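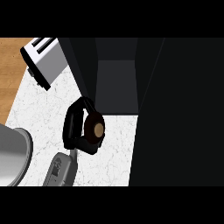 Good Practice in the Virtual Kitchen: A Small Gallery

Welcome, and thank you for stopping by! We put this page together for everyone who has joined the Rellano household simulation project lately, and for the people at Stutitz and Paracha who keep asking us (very kindly) where our house rules are written down. For a long time the answer was a set of sticky notes and a long message thread, so it's a relief to have them in one place at last. The rules apply to rendered kitchens as much as to real ones. We feel strongly about that — a habit that slips through in simulation has a way of turning up later on real hardware, where the toaster is somebody's toaster.

The overhead kitchen

A black gripper over a white marble countertop, with a silver toaster toward one corner and a big metallic pot toward another. We're fond of this view for talking about clearances, and new people usually get their first lesson from it. Our rule asks for 7 centimeters between the planned path of the gripper and anything it hasn't been told to touch, and that goes for cabinets and appliance sides just as much as for pots. Please measure it in the simulator and write the number in the run sheet. Judging it by eye from straight overhead is very tempting, and all of us have been wrong that way at least once, because height is so hard to read from up there.

The same picture is handy for our rule on partial views. The toaster and the pot are both only partly in sight, and an object like that still counts as a whole object when you plan around it. Use the full model from the scene file, handles and levers included, and leave room for the part you can't see. If the scene file and the view disagree, stop and sort that out first, even if it costs you the afternoon.

One more, and then we'll let you go and get some coffee. Dark gripper on pale stone is about as easy to see as it gets, but dark gripper against dark cabinetry is another story, and this kitchen has both. So every test set should include approaches over the light counter and approaches beside the dark units, and the results should be reported separately. We used to lump them together and were far too pleased with ourselves for a while.

Before you send in a run

A batch is 300 episodes, with the random seed written down for each. Keep the failed ones in the batch, please, with a short note in plain words. Rule 17 in the Braltonon handbook covers what a good note looks like, and "gripper too close to pot, stopped early" is perfectly fine.

Changes to the speed limits need a second reader, even for a rendered counter, and even when the change is tiny. The next revision of these rules is planned for February, so if something here is unclear or plain annoying in daily use, leave a comment under this gallery before then and we'll gladly take a look.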